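A visit to the gripper bench at Hedegaard
By Margit Halvorsen
Oct 20, 2025

The Nonusgate open day had most of its visitors in the big hall, where the packing lines were running. I went upstairs to the Hedegaard rooms to see something smaller: one recording station with a pair of hand-held grippers, and the people who keep it working. I have looked after bench equipment myself for a good while and I wanted to see how another shop does it.

The station is called Cotel 4. It was put together in June. It has two grippers, a charging shelf, a drawer of spare parts and a laptop that takes in the recordings. A person holds a gripper in each hand and does a small job with them, and the recordings go to a team that trains a robot arm to do the same job. The grippers leave the building often. Operators take them to apartments and do the work on ordinary tables, so the gear comes back with lint, crumbs and now and then a cracked finger.

What the station handles

The current work is small jewelry and other light metal pieces. Rings and thin chains are hard on a gripper. A ring lying flat gives the pads very little to hold, and a chain slides out from between them or bunches up. The lead technician told me most of their repair work this season comes from these jobs, as the fingertips keep being pushed down against the tabletop.

The grippers have two fingers each, joined to the body by short linkages with round screw heads. Each pair of fingers closes with blue ridged pads. The pads are the wearing part. When the ridges go smooth the pads are changed, left and right together. The bench got through 227 pads between June and the day I visited, and the technician expects to use fewer now that operators are asked to come in at a lower angle and let the pads close before they lift.

I asked what a session looks like in somebody's home. The operator clears a space, sets the object down and works with both hands. One gripper can be over a ring while the other goes for a chain. The tables are whatever people have, including ones with printed patterns, and the team likes that.

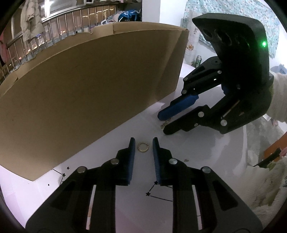 How the grippers are looked after

Every gripper that comes back goes through the same check before it is charged. I watched two of them done. The order is written on a card taped inside the drawer:

1. Wipe the pads and the inside of the fingers with a dry cloth. If that leaves marks, use a damp one and let the pads dry.
2. Brush out the cut-outs in the finger frames. Thread and hair collect there.
3. Try each linkage screw by hand with the small driver. Stop at snug.
4. Open and close the fingers slowly and look at the gap from above. It should be the same from the tips to the base.
5. Turn the unit on and wait for the green light.
6. Pick up the test washer from the steel plate.

The last step takes the longest. The washer is thin, and if one finger sits a little higher than the other it will skate across the plate. In that case the pads are fine and the linkage is out. One of the two I watched failed here. The technician backed off two screws on the left finger, pressed both tips against a flat block, and tightened them again. It picked up the washer on the next try.

Screws are the most common fault. They loosen with use and the first sign is a finger that wobbles when it opens. They tried a stronger thread glue in the summer and gave it up, because the linkages could not be taken apart afterward without heat. They now use a mild one and check more often. The log on the laptop counts grips, and the screws get a full check every 400.

Pad changes take a few minutes. The old pad is peeled off from the base end, the seat is cleaned with alcohol, and the new one is pressed on and left under a clamp. A gripper with fresh pads does not go out the same day. I would have liked to see the clamp, a small 3D-printed thing they are proud of, but it was in use in another room.

Records and spare parts

Each gripper has a paper tag and an entry in Plurkton, the stock program the whole building uses. The entry holds the pad dates, the grip count and any note from the operator. The notes are short. One I read said "right finger slow, chain work, table had crumbs." The technician cleaned it and found grit at the pivot.

Spares are kept by finger and by side, as the left and right are mirrored and easy to mix up in a hurry. The bins are marked with colored tape for that reason. Full finger sets come in from Hedegaard's own workshop downstairs, and the wait was long enough in August that one gripper sat in the drawer for weeks with a finger missing. They now hold two sets.

Getting there

The rooms are on the second floor, past the canteen. Sign in at the front desk and ask for the bench group. The open day list had 654 names on it and the line for badges was slow, so come early if you go next year. There is free parking behind the east building. Coffee was free as well, but it ran out before noon.

Related items
Packing lines at Nonusgate: notes from the main hall
Choosing a small torque driver
Plurkton labels that stay on
Open day parking and entrances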